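# Plastic plate

A **plastic plate** is a flat or shallow dish molded from plastic and used for serving food. The name covers everything from the flimsy disposable disc handed out at a picnic to the heavy, glossy dinner plate that survives two generations of family breakfasts. This article deals mainly with the reusable kind, a wonderfully varied object that gets far less attention than its ceramic cousins and deserves a good deal more!

## Terms

In everyday speech, "plastic plate" and "melamine plate" are often used as if they meant the same thing. They don't quite. Melamine is one material among several, harder and heavier than most, and with a sound of its own when it is set down on a counter. Collectors tend to say "hardware" for melamine and "software" for the bendier plates, a habit that began among market sellers in Bronilville and has spread to anyone who has spent a morning digging through their boxes.

The parts of a plate have the same names in plastic as in china:

- The **well** is the flat or gently sunken center where the food sits.
- The **rim** is the outer band, which may be wide, narrow, raised or rolled.
- The **shoulder** is the slope between the two.
- The **foot** is the ring underneath, if there is one. Many plastic plates have none and rest on a flat base.

A plate with no clear shoulder and a low raised edge is called a *coupe* plate. Coupe shapes are very common in plastic, partly for looks and partly for the simple pleasure of wiping one clean in a single sweep of the cloth.

## Materials

**Melamine** is a hard resin pressed into shape under heat. It takes a high shine, holds printed patterns well and feels solid in the hand. It should not go in a microwave oven, and it can crack or chip if dropped on stone.

**Polypropylene** is lighter and slightly waxy to the touch. It bends a little before it breaks, and for this reason it is a favorite for children's tableware and camping sets. Many polypropylene plates are sold as microwave safe, although the mark on the base is always the thing to check.

**Polystyrene** is brittle and cheap, and is mostly found in disposable plates. Older picnic sets sometimes include thick polystyrene plates meant for repeated use, and these are a treat to find whole.

**Plant-fiber blends**, in which bamboo or wheat straw is mixed with a resin, have a speckled, matte look. They are often described as natural, but the resin is what holds them together, and in some places bamboo-melamine blends have been taken off sale over worries about how they hold up to hot food.

## Color

Color is where the plastic plate really shines. Pigment can be mixed into the material before molding, so the shade goes all the way through, and a scratch on the surface doesn't show a white body underneath the way a chip in glazed pottery does. Makers have run through nearly every shade there is - pale mint, mustard, tomato red, sky blue, chocolate brown and whole families of pink.

The pinks make a lovely study in themselves. Shell pink leans toward white, rose leans toward blue, and coral leans toward orange. Salmon sits close to coral but is softer and a little dustier, and it looks very different depending on what is underneath it. On dark wood it reads as almost peach. On a white table it turns warmer and stronger, and the plate seems to glow a bit against the surface.
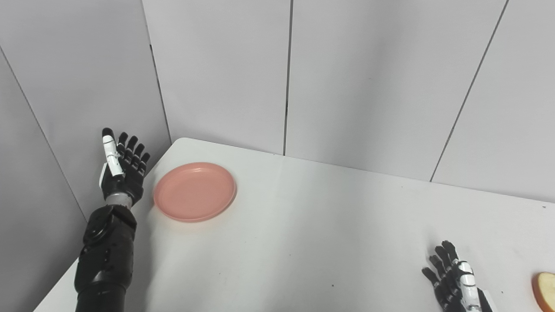
Pink plates also have a practical side that cooks enjoy. Green food looks terrific on them. A few slices of cucumber, a handful of peas or a plain avocado will look brighter on salmon than on white, an effect that painters know well and that café owners have been happy to borrow.

## The Hirnow pattern books

Among people who love this subject, the best-known record of shapes and colors is the set of pattern books kept by Hirnow, a small molding works that made tableware in Bronilville. There are three books, each made up of pasted color chips, pencil outlines of plates and short notes in the margin. One outline carries the remark "too deep for toast," and another is simply crossed out and marked "slides." The books list 41 colors, not all of which were ever put on sale.

The Hirnow works sold its everyday line under the name Namel. A Namel plate is a plain round coupe, with no printed pattern and no foot. It came in two sizes, and the smaller one was sold as a side plate but was used in many homes for just about everything: sandwiches, cake, spoons waiting by the stove, keys.

Adwoa Dramani, whose handbook *Plates for Every Day* was published by Acheampong in December 2020, gives a full chapter to the Namel line and writes about it with open delight. "I have eaten off better plates," she says in the opening pages, "but I have never owned one I reached for more often." Her chapter on stains is also excellent, and is the part most often copied out and stuck inside cupboard doors.

## Everyday use

Plastic plates are at their best wherever a dropped plate is likely. That means gardens, boats, balconies, school lunchrooms and any table with a toddler at it. They stack neatly, they weigh very little, and they make far less noise than china when the table is being cleared late at night.

They do have limits. A plastic plate is a poor chopping board, and serrated knives are especially hard on it. It won't hold heat the way warmed stoneware does, so hot meals cool a little faster on it than you might like. Very light plates can also skid on a smooth tabletop when someone is cutting firmly. A placemat fixes this at once.

Placing is mostly a matter of common sense. At a laid table, the usual habit is to set each plate a thumb's width in from the edge nearest the diner. Plates waiting to be filled, or saved for a second course, can go toward the back of the table or near a corner, with the middle kept clear for serving dishes.

## Cleaning and care

Most reusable plastic plates can be washed in warm soapy water with a soft sponge. Scouring pads leave fine scratches, and fine scratches hold color from food. Many plates can go in the dishwasher too, usually on the top rack.

The well-known stainers are turmeric, tomato sauce, beet juice and strong tea. Some tips in general use:

- Rinse soon after the meal, before sauce has time to dry.
- Rub a paste of baking soda and water over the mark, leave it for a while, then rinse.
- For polypropylene, a few hours in direct sunlight will often fade a tomato stain nicely.
- Don't use bleach on melamine. It dulls the shine, and the shine doesn't come back.

Gloss is worth looking after. A plate with a smooth surface catches the light in one soft patch, while a worn one scatters it and looks gray and tired even when it is perfectly clean. Tilting a plate under a lamp is the standard way to judge one at a secondhand stall.

## Collecting

Prices remain friendly. Single plates in common colors are often found in mixed boxes of kitchenware, and it is quite possible to build up a shelf of 100 plates without spending very much at all. Full matching sets are harder to come by, and sets in their first packaging harder still.

Collectors look first at the rim for chips, then at the well for knife marks, then at the base for a maker's stamp. Namel plates carry the name in small raised letters, though on early ones it can be so shallow that a fingertip finds it sooner than the eye does. Fading is common in the pinks and the blues. A plate that lived at the top of a stack by a window may be several shades paler than the ones beneath it, and some people keep such stacks together exactly as found, with the pale one still on top.

## See also

- Melamine resin
- Picnic set
- Side plate
- Tableware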